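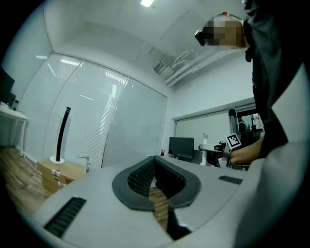 Glass partition with blinds on the far side — how do you clean it?

Our meeting room in the office has tall glass panels with white venetian blinds behind them. Glare off the ceiling lights is awful and shows every smear. Wood floor too so cant have drips. Tried the Orkico spray, streaks everywhere. Any ideas??
Jingyi Dong

We use cookies to improve your visit. Accept | Manage settings

Branislav Hudec
Spray the cloth, not the glass. Two cloths, one damp one dry, top to bottom. Old towel along the floor. Blinds — close them flat, dry duster, side to side. 3 panels took me 40 mins last April, most of it was the blinds tbh. Do it with the lights off then switch on to check.

Nava
just tilt the slats a bit, less glare, less smears. job done

Zudari
Squeegee. Wont reach right into the corner by the wall so finsh that bit with a dry cloth.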